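Sombridge Canvas Storage Cot – Folding, 2 Sizes

Item 126
In stock, ships from Zurkdale
Page updated 2024-07-25

Folding cot with a storage shelf slung under it. For camp, for the spare room, for the porch when it's too hot upstairs. We've sold the Sombridge longer than anything else in the sleeping section and it's still the one we point people to first.

Opens in one pull. No tools. Legs swing out, end bars drop in, done. First time takes longer because the canvas is tight – see setup notes further down.

What's in the box
Cot, canvas already on
2 end bars
Under-shelf, mesh, clips on
Carry bag with shoulder strap
Spare leg caps
Instruction sheet (mostly drawings)

Sizes
Regular: 75 in long, 26 in wide, 17 in high
Wide: 80 in long, 32 in wide, 17 in high

Get the Wide if you're over six feet or if you sleep on your side with your knees out. The Regular is fine for everybody else and it fits in a smaller trunk. Folded length is the same for both, 38 inches. The Wide is just fatter in the bag.

Frame
Steel, powder coated, dark green. Aluminum would be lighter, sure, and we carry one (the Liravon, see bottom of page). But steel doesn't creak as much and when somebody sits down hard on the edge it forgives you. The legs cross in an X with a rivet in the middle. Rivets are peened, not screwed, so nothing to tighten and nothing to lose in the grass.

Canvas
Cotton-poly blend, tan. Double stitched down the long sides where the rails go through. Breathes better than the all-nylon ones, which get clammy by 2 in the morning. Downside is it takes longer to dry. If it gets rained on, leave it open in the sun, dont fold it up damp. Mildew is not covered by the warranty and we can always tell.

Color is more of a sand than the old product photos showed. Several people wrote in. It's sand.

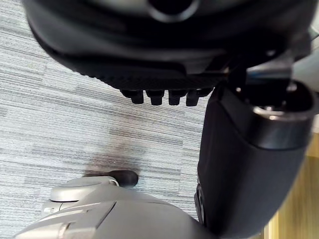

Setup notes
Stand it on its side to open, not flat on the floor. Pull the legs apart until they lock. Then tip it onto its feet. End bars go in last, and the second one is always the hard one. Put one end of the bar in its hole, foot against the rail, push the other end over with the heel of your hand. Wear shoes.

Canvas relaxes after three or four nights. After that the end bar goes in easy. If it's cold out, leave the cot open indoors for an hour first, the fabric gives a little more.

To fold: bars out first. Every time. People try to fold it with the bars in and that's how rails get bent. A bent rail can be replaced (part list below) but shipping a 38 inch tube is not cheap.

Shelf
Clips to the lower legs. Good for boots, a flashlight, a book, water bottle laid down. Not for a dog. Not for a cooler. Sags in the middle if you put anything heavy there, so keep the weight to the ends.

Sold with the cot, also sold by itself if yours tore.

On soft ground
The leg caps are small. On sand or wet lawn they sink, and they sink unevenly, so you wake up with your head lower than your feet. Scraps of board under the legs work. We also have the Kwiatkowski foot pads, set of 4, wide rubber discs that push on over the caps. Take them off before folding or the bag won't close.

On hardwood the standard caps are OK. They can leave a mark on a soft pine floor if the cot gets dragged. Lift it.

Warmth
Cots are cold underneath. Air moves under you all night and a sleeping bag is squashed flat on the bottom side so it does nothing. Put a foam pad or a wool blanket between you and the canvas any time it's below 60 or so outside. We get returns every December from people who were cold and blame the cot. Pad first, then decide.

A thick air mattress on top is too much. It slides off, and you with it. Thin foam, up to an inch and a half.

Cleaning
Brush off dry dirt. Spot clean with dish soap and cool water, soft brush. No bleach. The canvas does come off the rails if you really need to wash it but getting it back on is a two person job and an unpleasant one. No dryer – it will shrink and then it's garbage.

Drop of light oil on the rivets once a year. Wipe off the extra before it gets on the canvas.

Spare parts
Leg caps, set of 4
End bar, Regular or Wide (tell us wich)
Side rail, left or right, same part
Under-shelf
Carry bag
Replacement canvas, sand only, green is gone for good

Order parts by writing to the shop with your cot size and the year you bought it. Older ones have a thinner rail and the new end bars rattle in them. We have a small box of the old style left.

Warranty
Frame, 4 years. Canvas, 2 years, stitching and seams. Doesn't cover mildew, chewing, campfire holes, or folding with the bars in. Keep your receipt or order email.

Shipping and returns
Orders over 100 dollars ship free in the lower 48, so one Wide gets you there, one Regular doesn't quite. Add the foot pads and it does.
Returns inside 30 days, clean and in the bag. If it's been slept on that's fine. If it's been camped on in mud please hose it off and dry it before you send it.

Questions we get
Can two kids share a Wide? For sitting and reading, yes. For sleeping no, they both roll to the middle.
Does it squeak? A bit, new. Oil on the rivets.
Does it fit under a bed folded? Yes if you've got eight inches of clearance. The Wide needs nine.
Can I leave it on the porch all summer? Covered porch OK. Sun fades the canvas and weakens the thread, so flip it end for end now and then.
Do you sell it without the bag? No.

Also look at
Liravon Aluminum Cot – lighter, narrower, costs more, no shelf
Kwiatkowski Foot Pads, set of 4
Sombridge Folding Stool – same canvas, same sand color
Wool camp blankets, seconds, while they last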